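The Infusion Log

Helju Liepiņa kept one notebook for all her party drinks. The entry for the damson gin ran to six pages, and the last began on 17th November.

Jar 3, it said. Derkano sugar, 5 spoons. Fruit pricked, stones left in. Colour good. Taste thin.

She had followed the method used at Gasness, where her aunt had run the hotel bar. It called for a cool cupboard, a clean jar and a quarter turn each evening. Helju had done the turning. She had also moved the jar twice, and she wrote that down too.

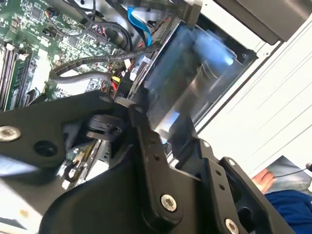

Second Tasting

In December she strained the jar through muslin into a jug. The liquid measured less than she had put in. The fruit had taken the rest, so she set the damsons on a rack, rolled them in sugar and left them overnight.

Esa arrived while she was labelling bottles.

'How strong are they?' he asked, looking at the rack.

'Unknown. The gin was standard. The fruit is the variable.'

He ate one and took out the stone.

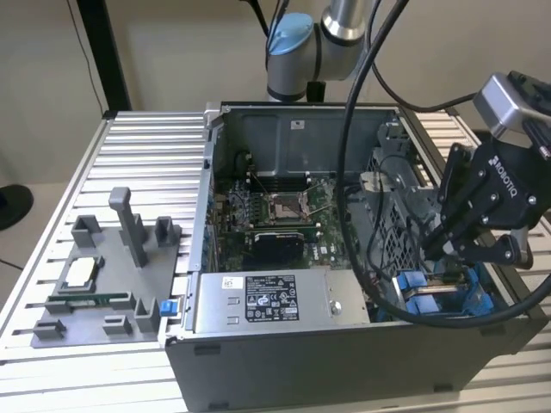
'Stronger than the drink,' he said. He ate another to be sure, and Helju wrote down the result under his initial, with the time.

They agreed on a serving method. The damsons would go on sticks, one to a glass, and the gin would be let down with tonic. Amini was driving and would have the plain syrup. Helju drew a table with a column for each guest and ruled the lines in pencil.

'Your aunt never had a table,' said Esa.

'My aunt had a bar.' She checked the lids – seven bottles, all tight – and carried the first to the cupboard. Then she turned it a quarter, out of habit, and went back for the next.

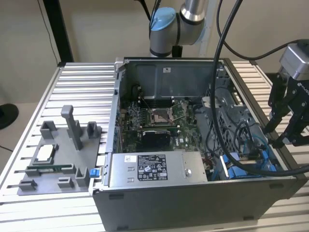
Open computer tower on a slatted table, with the processor socket empty.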